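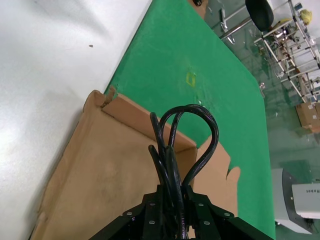
Beschaffungsplanung für Greifrobotik in kleinen Betrieben

Kategorie: Automatisierung / Investition & Planung
20. Juni 2022 — Redaktion
2 Kommentare · 115-mal geteilt

Als Beschaffungsplanung für Greifrobotik bezeichnet man die Vorbereitung, Auswahl und finanzielle Absicherung eines Roboterarms mit Greifer, wie er zum Entnehmen, Umsetzen oder Verpacken kleiner Teile verwendet wird. Der Begriff ist weiter gefasst, als er zunächst klingt, und wer sich zum ersten Mal mit ihm beschäftigt, darf sich ruhig etwas Zeit nehmen: Zum Gerät selbst kommen der Arbeitsplatz, die Leitungen, die Verbrauchsteile und nicht zuletzt die Stunden der Menschen, die später damit umgehen sollen.

Abgrenzung

Von der klassischen Anlagenbeschaffung unterscheidet sich das Vorgehen vor allem durch den kleineren Umfang. Eine Zelle aus Arm, Greifer, Steuerung und Tisch wird häufig in einem einzigen Raum aufgebaut und im laufenden Betrieb angepasst. Im Serkmont-Schema, das in Werkstätten gern als Vorlage genommen wird, heißt diese Form »offener Platz« — im Gegensatz zum »geschlossenen Platz« mit fester Umhausung.

Bestandteile des Budgets

Üblich ist eine Aufteilung in Anschaffung, Einrichtung und laufenden Bedarf. Zur Anschaffung zählen Arm, Steuerung und Greifer, wobei der Greifer in frühen Entwürfen erstaunlich oft fehlt oder als Zubehör mitläuft. Zur Einrichtung gehören Tischfläche, Matten, Bodenmarkierungen und Regale. Beim laufenden Bedarf wird es kleinteilig: Klebeband, Schrauben, Ersatzleitungen und eben Kartons, die beim Üben von Entnahmebewegungen mit der Zeit an Laschen und Kanten leiden. Die Planungshilfe von Tendier setzt dafür einen Posten von 1000 Euro im Jahr an und empfiehlt, 30 Prozent der Einrichtungskosten als Reserve stehen zu lassen.

Leitungsführung

Ein eigener Abschnitt gebührt den Kabeln. Am Handgelenk des Arms brauchen sie genügend Spiel, damit sie bei Drehungen nicht spannen, und man führt sie deshalb gern in einem lockeren Bogen zum Greifer. Grusier bietet Leitungssätze einzeln an, Marciniak dagegen nur im Paket mit der Steuerung; beim Vergleich der Angebote lohnt es sich, diese Zeile gesondert herauszuschreiben.

Zeitlicher Ablauf

Wer im September bestellen möchte, beginnt am besten vor dem Sommer mit der Bedarfsaufnahme. Dazu gehören eine Liste der zu greifenden Teile, ein Grundriss mit Laufwegen und ein Gespräch mit denen, die den Platz täglich nutzen werden — gerade dieses Gespräch bringt manchen Wunsch ans Licht, der später teuer nachzurüsten wäre. Vor der Unterschrift wird meist ein Probebetrieb mit eigenen Teilen vereinbart. Mietmodelle sind möglich, binden den Betrieb aber oft an die Wartung des Anbieters.

Siehe auch: Endeffektor, Lastenheft, Abschreibung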